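4. Hanging the First Strip

Now the fun part! Once the first strip is up and straight, the rest of a Britar paste-the-wall paper goes quickly, and a small room can be finished by suppertime.

1. Measure in from the corner, one roll width less 2 inches, and make a light pencil mark.

2. Hold your level against the mark and draw a plumb line from ceiling to baseboard. Don't trust the corner itself. Very few are straight.

3. Roll paste onto the wall a little past the line. Work it right up to the ceiling with a brush.

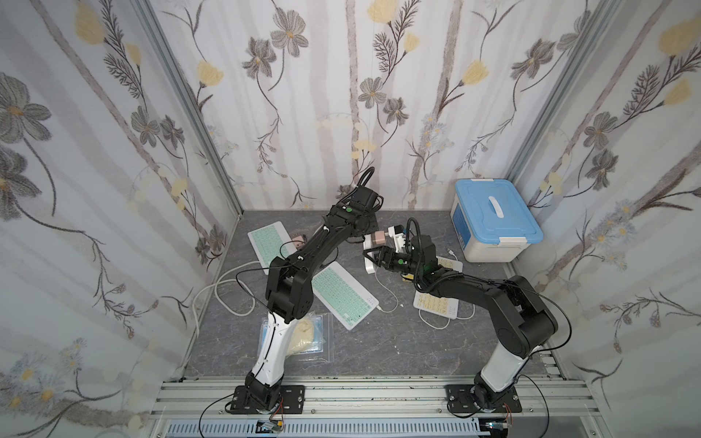
4. Hang the strip from the top, leaving extra paper at both ends, and slide it over until the edge meets your line. You have plenty of time with this paste, so nudge it as much as you like.

5. Smooth from the middle out to the edges with the Ametent brush. Small bubbles usually flatten as the paste dries.

Note: Large flower patterns look best with a full bloom near eye level. Shahla Sharifi, who drew our Alipour range, likes to start with the blossoms and let the stems run off wherever they want. Try it, it's lovely!

CAUTION: Turn off the power at the breaker before you trim near outlets or switches.

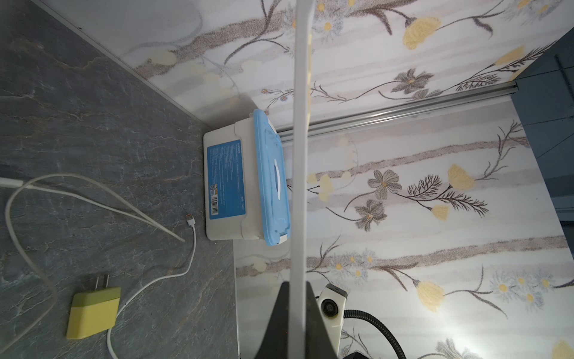 6. Crease the paper into the ceiling line and trim with a new blade. Change blades often, every strip if you can stand it. A dull one drags and tears.

7. Wipe paste off the face of the paper with a damp sponge while it is still wet. Dab gently and don't scrub.

8. Match the next strip at eye level first, then work up and down from there. Go on to Section 5 for windows and inside corners.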